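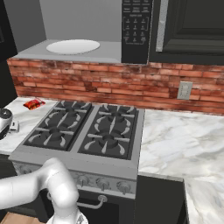
Flerkura (kitchen simulation kit)

Flerkura is a packaged set of simulated kitchens for practicing robot arm tasks, sold by Inier and bundled since its second release with a task editor called Edlow. I've been keeping this article up for a while now and I use the kit most weeks, so expect some opinions mixed in with the facts (I've tried to keep them near the bottom!).

Overview

The kit gives you a kitchen, an arm and a list of jobs to do. You load a room, pick a job such as "turn the front right knob" or "open the oven door," and then either drive the arm yourself or let your own control program have a go. Everything runs on a regular desktop with a decent graphics card. There's no hardware in the box, just a download and a license key, and the key is good for two machines.

People mix it up with Garrido, an older product from the same company. Garrido was a warehouse kit with shelves and bins, and it's no longer sold. Some of its menus live on in Flerkura, which explains why the save screen still says "aisle" in one spot.

What's included

The current release has 17 kitchens and 107 tasks. Most of the kitchens are variations on a few floor plans with different counters, cabinets and wall finishes swapped in, and I think that's a fair way to do it. The one I use most has marble counters, a red brick backsplash and a four-burner gas stove with a black microwave mounted over it. The bricks are nicely patchy, and the grates throw enough dark bars across the cooktop that a vision program has something to chew on.

Loose items get scattered around too, snack bags and plates and so on. You can turn them off, but I'd leave them on. A program that only ever sees bare counters gets a rude surprise the first time a shiny red wrapper shows up!

Tasks come in three groups. Single-step ones cover knobs, handles and doors. Carrying tasks move an item from one place to another. The long ones chain several steps together, and these are where I lose most of my evenings.

Using the stove tasks

The stove is a good place to start since it's all in one spot and the arm doesn't have to travel. Knobs are small, though, and the arm gets in its own way more than you'd think. Come in from the left with the elbow up and you can easily hide part of the control panel from your own camera view. I spent ages blaming my knob detector for that before I moved the viewpoint.

The oven handle is friendlier. It's a curved bar that stands out from the door, so there's plenty to grab, and the kit accepts a hook with one finger as well as a full grip. Pull in an arc, not straight back, or the grip slips and the attempt gets marked as a miss.

Edlow

Edlow is the part where you build your own tasks. You choose a start state and an end state, set a time limit, and it writes the task file for you. It's easy to learn (an afternoon, tops) but the undo button only goes back one step, so save often. Custom tasks can be shared as small files, and there's a decent pile of them on the user board, including a whole series about putting plates back on shelves.

Each task can be run up to 2000 times in a batch, with the items shuffled between runs. Results come out as a plain spreadsheet.

Versions

The first release had kitchens only, with no editor. The second added Edlow and the carrying tasks. The third, which came out in June, brought the long tasks and better reflections on metal. Files from the first release have to be converted, and the converter drops any custom lighting you had set up.

Strengths and complaints

I like how the rooms look lived in, and I like that a failed run tells you which step went wrong. Loading is slow, especially the first time you open a room. The manual is thin on grip settings, so the user board is where you'll find the real answers. Steam and liquids aren't simulated at all, so pots stay empty and the burners are just for knob practice.

See also

Garrido (warehouse kit)
Edlow task file format
Inier product list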